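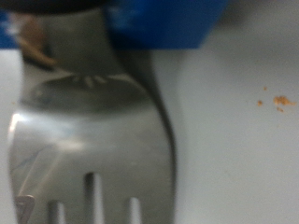 *Stainless steel fork, close up, pale surface.*

# Skirna: voice log inspection, Titarham region

Build 1055, checked August 11, 2024. Text and audio pass only. Combat and loot in Titarham have their own sheet.

Marks: **[x]** passed, **[ ]** needs work, **[-]** not checked this pass.

## Before you start

- [x] Fresh save, no console commands used before the first log
- [x] Subtitles on, size set to default
- [x] Music slider at 80, voice slider at full
- [x] Journal empty on arrival at the Titarham gate
- [ ] Controller and keyboard both tested

Comment: keyboard only so far. The controller prompt for "Listen" shows the right button at the gate but I haven't been through the rest of the region with it.

## Placement

- [x] All 19 logs present in the world
- [x] Each log can be reached without the grapple
- [ ] No log floats, sinks or clips into furniture
- [ ] No log can be knocked out of reach
- [x] Pickup glow visible in daylight and at night

Comments:

The log in the toll house sits a little under the desk surface. You can pick it up if you aim at the drawer. Raise it.

The one on the chapel balcony is a physics object and the others aren't. I hit the railing with a hammer and the log went over the side into the river. It did not come back after a reload, and the region entry in the journal can't be completed without it. Please set it to fixed like the rest. This one blocks sign-off.

The quarry log is fine now. The old report about it spawning inside the cart can be closed.

## Playback

- [x] Audio starts on pickup
- [x] Audio keeps going if the player walks away
- [ ] Audio stops cleanly when a second log is picked up
- [ ] Audio survives fast travel
- [x] Pausing the game pauses the log
- [-] Audio survives a region crossing into Bickerstaff

Comments:

Pick up both logs in the barracks one after the other and the two voices play over each other for a couple of seconds before the first one drops out. Same thing in the cellar under the inn. Anywhere the logs are in one room it will happen.

Fast travel cuts the audio but the subtitles carry on to the end on the loading screen. Either is fine with me as long as they match. The design notes say logs should continue, so I have marked it as a fault against the notes.

Bickerstaff wasn't loading from the east road in this build. Leave that line open.

## Subtitles and transcripts

- [x] Every log has a transcript in the journal
- [ ] Transcript matches the recorded line
- [ ] Speaker label correct
- [ ] Location line correct
- [x] No text runs past the journal page
- [x] Line breaks hold at the large text size

Comments:

The ferryman's log was re-recorded and the transcript still has the old wording. He says "before the thaw" and the text says "last November." The game doesn't use our month names anywhere else, so the recording is right and the text should change.

Speaker label on the second barracks log reads "Soldier." The voice is the quartermaster, and she names herself in the first line. If the label is meant to hide who she is until the Tredard quest, the recording gives it away. One of them has to change. I'd change the label.

Three location lines are out of date:

| Log | Journal says | Should say |
|---|---|---|
| Toll house | On a shelf by the door | On the desk |
| Inn cellar | Behind the barrels | On top of the barrels |
| Chapel balcony | Inside the chapel | On the balcony, above the river |

The inn cellar one matters most. The barrels can't be moved and players will look behind them for a long time.

## Story order

- [x] Every log makes sense if found first
- [ ] No log gives away a quest the player hasn't met
- [x] Logs agree with each other on who held the gate
- [ ] Logs agree with the Tredard quest text

Comments:

The gatekeeper's log still calls the siege a rumor. The quest giver at Tredard tells you the gatekeeper died on the wall on the first night. Both can be true if he recorded it earlier, but there's nothing in the log to say when. A single line would do it. If there's no more studio time, put a date line in the transcript using the in-game calendar.

The widow's log spoils the end of the bell quest. It is lying in the open on the main street and most people will find it in their first few minutes. Suggest moving it to the upper floor of the mill, which stays locked until the bell has been rung. I tried a log up there in a test copy and the room handles it fine.

## Accessibility

- [x] Speaker colors can be told apart with each color filter on
- [x] Subtitle background can be turned on for logs
- [ ] Sound captions present
- [-] Screen reader reads the transcript page

Comment: sound captions are missing for the bells in the chapel log and the door at the end of the quartermaster's. The door is the point of that recording. A player with the sound off gets a line that stops halfway and no sign of what happened. The caption should come up when the door opens and stay up until the recording ends.

## Open items, most urgent first

1. Chapel balcony log can be lost for good
2. Overlapping audio when 2 logs are close together
3. Missing caption for the door
4. Widow's log placement
5. Ferryman transcript
6. Quartermaster label, location lines, toll house height
7. Fast travel mismatch

## Result

Titarham **not passed**. Items 1 to 3 need to be fixed and rechecked on a fresh save. The rest can go in as text changes without another full walk through the region, apart from the widow's log, which needs a look in place once it has moved.

When rechecking the balcony, please also try the hammer on the mill windowsill. I ran out of time there and the sill is narrow.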